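搜索本站文章 关键词 作者 全文检索
分类:机器人学习 > 示教与遥操作 > 双臂灵巧操作

3 示教数据的采集

3.1 为什么仍然选择由人来示范

在动手搭建系统之前,我们曾花了不少时间讨论,究竟该让操作者直接扶着机械臂走一遍,还是坐到一旁,用手套和主手来遥控。两种办法我们都认真试过,也都各有各的可爱之处。直接拖动手臂的好处是直观,初次接触的人几分钟便能上手,手上感到的阻力也是真实的;麻烦在于,双臂系统需要同时照顾两只手,一个人扶着左腕,就很难再去顾及右手的五根手指,而两个人合作时,节奏又常常对不上。Halonen在早期的试验记录里写过一句话,大意是“两位示范者像在抬一张沙发过窄门”,我们读到时都笑了,也都同意她说得很准。

因此,本文的主要数据来自遥操作。操作者佩戴Brevix手套,手指关节角经重定向后发送给灵巧手,腕部位姿则由Zolalari控制框架映射到左右两臂。拖动示教并没有被完全放弃,我们把它留给了预备姿态的标定:每次采集之前,由实验人员用手把两臂带到一个舒服的起始位置,记录下来,作为随后遥操作的零点。这样做多花一点工夫,却让操作者免去了一开场就要与奇怪的肘部姿态较劲的苦恼。

3.2 任务与桌面布置

任务取材于日常生活中再普通不过的一件事:把零食和糖果在几只盘碗之间分拣、归置。之所以偏爱这类任务,一来是物品小而轻,对指尖的配合要求高,二来是即便失手,也不过是掉一颗糖,操作者心里没有负担,动作便自然许多。桌面选用带纹理的大理石台面,其反光给视觉模型添了些难度,我们认为这种难度是值得保留的。容器的颜色彼此分明,便于用语言指令加以区分,例如“把糖放进橙色的碗里”。

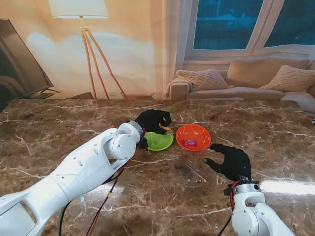

图1 遥操作示教中的双臂工作台。左手在绿色盘子上方捏着一根细长的黄橙色物品,右手张开,停在橙色碗的右侧。

对于细长物品,指尖的接触面积很小,手套上一点点抖动,到了机器人那一端便可能变成明显的偏转。我们在重定向环节加入了一个低通滤波器,并允许操作者用脚踏板临时把动作比例缩小到2比1,也就是人手移动两份,机器人只移动一份。起初大家嫌它多余,后来在抓取的最后一段路程里,几乎每个人都会不自觉地去踩它。需要说明的是,滤波会带来延迟,截止频率调得太低,操作者就会觉得自己像隔着一层蜂蜜在干活。我们最终把这一参数交给操作者自行微调,并将所选数值随轨迹一同保存,供后续分析使用。

另一件颇费思量的事,是暂时不参与抓取的那只手该放在哪里。最简单的办法是把它收回去,锁在桌边。可是这样采到的数据,会让策略学到一种很生硬的切换:一只手干完,另一只手才匆匆赶来。我们请操作者让空闲的手保持张开,在容器附近等候,就像人在厨房里帮忙时,双手总是很自然地都停在台面上方一样。

3.3 操作者的培训与采集流程

每位操作者在正式采集前要完成20次练习,练习数据不进入训练集。练习的安排比较宽松,先熟悉单手,再熟悉双手,中间随时可以停下来喝口水,聊聊哪里别扭。我们发现,这些闲聊往往比问卷更有用。一位操作者随口提到,他总觉得自己的拇指“比机器人的短一截”,我们顺着这句话检查下去,才找到了重定向模型中拇指根部的一处零位偏差。

正式采集时,每种布置录制60条轨迹。每条轨迹开始前,由辅助人员重新摆放容器与糖果,允许位置有些随意的变化;操作者听到指令后开始动作,自己认为做完时,用脚踏板标记结束。我们没有规定唯一正确的路线。绕一点远路、中途犹豫一下、抓偏了再补一次,都被保留在数据里,并由标注者事后加上“犹豫”或“补抓”的标签。
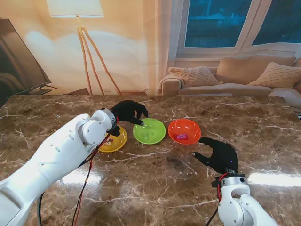

图2 三碗布置下的示教过程。三只碗中均有物品,左手位于黄色碗上方,指尖伸向绿色碗的边缘。

保留这些不完美的片段,起初在组内是有争论的。Pinheiro主张只留干净利落的示范,理由是模仿学习对动作的一致性相当敏感,杂乱的轨迹会让策略在岔路口左右为难。Halonen则认为,机器人迟早要面对自己造成的偏差,若从未见过人是怎样把事情挽回来的,它便只能愣在那里。两种看法都有道理,我们于是把数据分为两份,一份只含顺畅的轨迹,一份包含全部轨迹,并在第5节中分别训练,请读者自己比较。

3.4 视角、遮挡与手的姿态

工作台旁设有固定相机。固定视角的好处是标定一次便可长期使用,缺点也很明显:手臂伸向桌面时,常常会挡住靠近它的那只碗。操作者在现场可以歪一歪头,模型却没有这份福气。我们曾考虑要求操作者绕开遮挡区域,试了两个下午之后还是放弃了,大家为了给相机让路,动作变得小心翼翼,手腕也扭得很不自然。

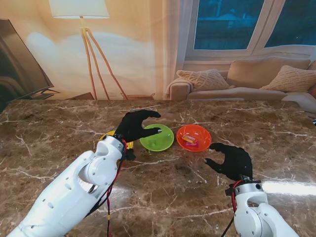 图3 固定视角下的遮挡。黄色碗大部分位于左手后方,只在手腕两侧露出碗沿;橙红色碗内有两颗糖果。

作为折中,我们在策略输入中加入了9帧历史观测,使模型有机会“记得”手臂挡住之前桌上的样子,同时输入两臂的关节角与手指的指令值。历史帧并非越长越好,过长时模型容易照搬先前的动作,出现原地徘徊的现象。我们在Pap仿真环境里先做了粗略的筛选,再到实机上确认,最后采用了上述长度。

手的姿态同样值得多说几句。不同的操作者,捏取习惯相差很大,有人喜欢用拇指与食指,有人总要再搭上中指才觉得安心。我们没有强求统一,只在数据中记下操作者编号,作为训练时的一个条件变量。六月间在Prirthorpe实验室补采的那一批数据也沿用了同样的做法,两处的采集说明完全一致,连提醒操作者放松肩膀的那一句都照抄了过去。

读者评论

山脚下的小周:脚踏板缩放这个想法很实用,我们组一直靠语音切换比例,老是误触发。请问缩放切换的瞬间,主手和从手的偏移是怎么处理的?

木瓜与螺丝:谢谢作者写得这么细!很想看到两份数据的对比,尤其是“补抓”标签对成功率有没有影响。

lin_teleop:拇指零位那一段深有同感,我们为这个问题查了将近两周,最后也是操作者一句抱怨提醒了我们。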